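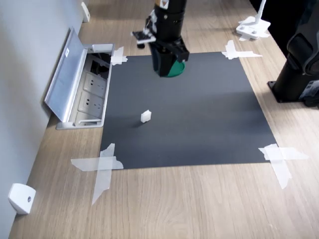 面向桌面抓取的示教数据采集与模仿学习
学生课题结题报告

课题名称：基于人工示教的桌面小物体抓取数据集构建
合作平台：Bakhtiari实验教学中心
指导教师：Priya Begay
执笔：课题组全体成员

摘要

本课题以单臂机械臂为对象，通过人工示教方式采集桌面抓取样本，并据此训练模仿学习策略。课题周期内共录制示教2471条，经筛选后保留1233条，其中230条划为验证集，不参与训练。本报告说明采集环境的布置、操作流程、数据筛选标准、训练结果以及存在的问题，供后续课题组接续使用。

一、课题背景与目标

模仿学习方法对样本质量较为敏感。前一届课题组使用Turkley仿真环境生成抓取轨迹，策略在仿真中表现稳定，迁移到实物后却频繁出现定位偏移和过早闭合。中期检查时，指导教师建议将重点由仿真转向实物采集，先取得一批条件一致、记录完整的真实样本，再讨论模型结构的改进。

据此，课题组确定了两项目标。其一，建立一套可由不同操作员重复执行的采集规程；其二，完成一个覆盖5类任务的小型数据集，并以基线策略检验其可用性。模型结构的创新不在本课题范围之内。

5类任务分别为：方块抓取、方块移位、小件归置、盖状物体抓取、由人员递放物体后的抓取。前两类使用白色小方块，作为全部操作员的入门任务；最后一类需要示教人员与机械臂在同一工作区内配合，难度最高，安排在末期进行。

二、采集环境

采集工作在一张木质实验桌上进行，机械臂经黑色安装板固定于桌面。工作区铺设深灰色哑光垫片，四角以胶带十字固定。选用哑光深色垫片出于两方面考虑：浅色物体与背景对比明显，便于图像分割；表面反光较弱，光照变化对图像的影响相应减小。

垫片的位置是影响数据一致性的关键因素。采集初期，垫片曾因更换物体时的触碰发生移位，当日录制的样本与此前样本之间出现整体偏差，最终全部作废。此后规定，每次开机前须核对胶带边缘与桌面标记是否重合；如需重新粘贴，应先拍摄旧位置，再行操作，并在日志中注明。

桌面嵌有弹出式电源插座，位于垫片一侧。线缆一律自远离机械臂运动范围的方向引出，不得横跨垫片。

图像由两路相机提供。外部视角用于记录工作区整体情况，腕部视角随夹爪运动，主要观察指尖与目标之间的相对位置。腕部视角画面四角为黑色，有效区域呈圆形，预处理时以固定掩膜去除外围部分。两路图像与关节状态统一由Talley记录程序写入同一文件，时间戳以控制器时钟为准。

三、采集流程

每条示教由一名操作员和一名记录员共同完成。操作员负责遥操作及物体摆放，记录员负责启停录制、填写日志并监视急停按钮。两人在每个时段中途交换岗位，以减轻疲劳带来的动作变形。

单条示教的步骤规定如下：

（一）机械臂回到初始位姿，夹爪完全张开。
（二）操作员按照随机位置表摆放物体，手部撤离工作区。
（三）记录员口头确认后启动录制。
（四）操作员控制夹爪接近目标，对准后闭合，按任务要求抬升或移动。
（五）任务完成后保持静止片刻，停止录制。
（六）记录员当场标注结果，分为成功、失败、存疑三种。

随机位置表由脚本预先生成，操作员不得自行挑选位置。该项规定源于预采集阶段的教训：在无位置表的情况下，操作员倾向于将方块放在垫片中部，边角区域样本明显不足。

递放类任务与上述流程有所不同。物体由人员送至夹爪附近，手臂可能进入相机视野，因此不适用第二步中手部撤离的要求。为保障安全，该类任务限定低速模式，夹爪闭合力下调，且仅允许已完成前四类任务的人员参与。 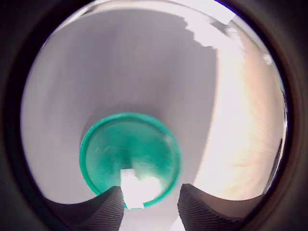 对于腕部视角，课题组着重检查目标是否处于两指之间。夹持部位较小时，外部视角往往无法判断是否对准，操作员须依据腕部图像作细微调整。指面带有密集的平行纹路，有利于增大摩擦，但对薄片状目标仍有滑脱情况。经讨论，滑脱后重新夹取并最终完成的示教予以保留，并加注“含修正”标记，以便训练时单独分析。

画面中的强反光是另一项干扰。塑料表面在部分角度下出现过曝，边缘信息随之丢失。课题组曾尝试降低曝光，但暗部噪声增加，指尖纹路难以分辨，最终维持原有曝光设置，并将反光程度列入质检项目。

四、数据筛选与标注

全部2471条原始示教经过两轮筛选。第一轮由程序自动完成，剔除丢帧、时间戳倒置、关节数据缺失的文件。第二轮为人工复核，每条样本由未参与该条录制的成员观看，依据下列标准判定：

动作是否连贯，有无长时间停顿；
夹爪闭合时目标是否处于两指之间；
起始位置是否与位置表一致；
日志标注与图像内容是否相符。

两轮筛选后保留1233条。剔除比例高于课题组预期，主要集中在采集前期。复核记录表明，前期操作员习惯在接近目标后反复试探，轨迹抖动较大，此类样本若直接用于训练，策略会在目标上方徘徊而不下降。规程修订后，操作员在正式录制前须先完成一组不计入数据集的练习，抖动问题有所缓解。

复核意见不一致的样本由第三名成员裁定。Priya Begay老师对裁定结果进行了抽查，并就“存疑”一类的处理提出修改意见，要求不得将其并入失败类，应单独存放。该意见已落实。

五、基线训练与结果

训练使用Proltness工具包中的行为克隆模块，输入为两路图像及关节状态，输出为末端位姿增量与夹爪开合指令。验证集的230条样本按任务类别分层抽取，且与训练集不共用同一采集时段，以避免光照相近造成的评估偏高。

从验证误差与实物测试的情况看，方块抓取与方块移位表现最好，策略能够适应垫片上的大部分位置。小件归置的主要失败原因是释放过早。盖状物体抓取受反光影响较大，夹爪接近方向时有偏差。递放类任务表现最差，人员手臂进入视野后，输出动作出现明显波动。课题组认为，该类任务样本数量偏少，且不同人员的递放习惯差异较大，现有数据尚不足以支撑稳定的策略。

仅使用外部视角训练的对照模型在接近阶段与双视角模型差别不大，但在闭合前的对准阶段明显落后，说明腕部图像对本数据集中的细小目标具有必要性。

六、存在问题

1. 光照条件控制不足。采集多在下午进行，窗外光线变化未作遮挡，不同时段的样本亮度存在差异。

2. 背景单一。全部样本使用同一张垫片，策略对背景更换的适应能力未经检验。

3. 日志格式中途变更。五月以前的日志未设“含修正”字段，相关样本系事后补标，可能存在遗漏。

4. 腕部相机标定未定期复核。末期发现固定螺丝略有松动，受影响的样本范围无法准确界定，已在数据说明文件中提示。

七、后续工作建议

建议下一届课题组优先补充递放类样本，并在招募操作员时兼顾左右手习惯。采集区宜加装遮光帘，同时准备颜色不同的垫片，分批轮换使用。标定复核应纳入每周例行检查，结果随数据一并归档。

数据集、日志模板与预处理脚本已移交Bakhtiari实验教学中心保存，使用者须先阅读随附的数据说明文件，并向指导教师登记。原始文件中被剔除的部分同样予以保留，可供研究失败样本的课题申请调用。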